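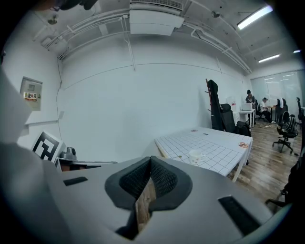
Home | Columns | Practice | Archive | Subscribe

Stop making therapists type everything twice

Fenna Van Rooij
March 2026

My clinic switched record systems in May. I run a small outpatient practice with 9 therapists, and most of what I have to say about software comes from standing behind them while they use it.

The old system, Hokero, was ugly and slow to start in the morning. It did one thing well. If you entered a range of motion at the first visit, the number was still there at the next one, beside an empty box for the new number. The new system, Dewulf, looks much better and makes you look the old number up. Amber Visser, who treats mostly hands and wrists, told me she keeps the figures on a paper card in her pocket. We pay a monthly fee for this.

I don't think the people who built it were careless. I think they built it for the person who signs the contract. That person sees a demo with charts and a billing screen, and the charts are good. Therapists were not in the room when we saw ours, and that was my mistake.

A vendor should have to show a full follow-up visit, start to finish, with an ordinary patient who has changed insurance and forgotten the home exercises. We tried this ourselves with a stopwatch after the switch. One routine note took 31 clicks before it could be signed. Jolien Lambrechts did it while talking to me, as she would with a patient, and lost her place 2 times.
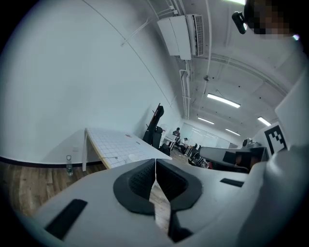 Black foam pads and a thin white string, with wood floor in the gap.

The usual answer is that more fields mean better data. I have read the data. Over 80 percent of our "patient goals" entries for last quarter were the same sentence, pasted in so the form would close. A required field that gets filled with anything at all should be taken out, or made optional and left alone.

Templates are part of the problem too. They save time on the first visit and then spread old wording through the chart for weeks. I would take a short note in the therapist's own words – even a badly spelled one – over a full page of text that could belong to any patient in the building.

We renew in the fall. I have asked for two changes: carry the last measurement forward, and let us turn off fields we don't use. If the answer is another training webinar, we will look elsewhere, and this time Amber and Jolien will be picking the test visit.

Contact | Copyright Prodberg Practice Review | Back to top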